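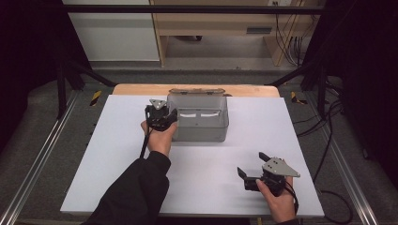
Start with the ballot count, because the last talk left it too late. The Stosow agreement was put to a vote in all 32 districts, and the rules said every district had to count its own papers by hand before anything went to the capital. Describe the box in plain terms: gray plastic you can partly see through, with a lid that opens, the kind of thing people keep at home. Voten had four of them for the whole district. Pause there for the map.

**The terms (2 minutes)**

- Both sides hand over weapons within 90 days of the result
- Former fighters can stand for local office, but not for the national assembly
- Land claims go to a separate court -- don't get pulled into this, it comes up in questions every time

**Why Prunthorpe voted no**

Turnout was high and the margin was small. Most of the people I spoke to in September wanted the fighting over. They objected to the amnesty clause, and many had only heard it read out on the radio. Read the clause aloud here, slowly.

Then the Hirvonen report. Hanne Hirvonen led the observer team and wrote that the count itself was sound. Her complaint was about the campaign: the full text reached the northern villages more than two weeks after it reached the capital. Quote page 4 only.

**What happens next**

The ceasefire holds while the amnesty clause is redrafted. No date for a second vote. If asked whether there will be one, say both delegations have agreed to keep meeting and leave it at that.

Questions. Water is on the side table.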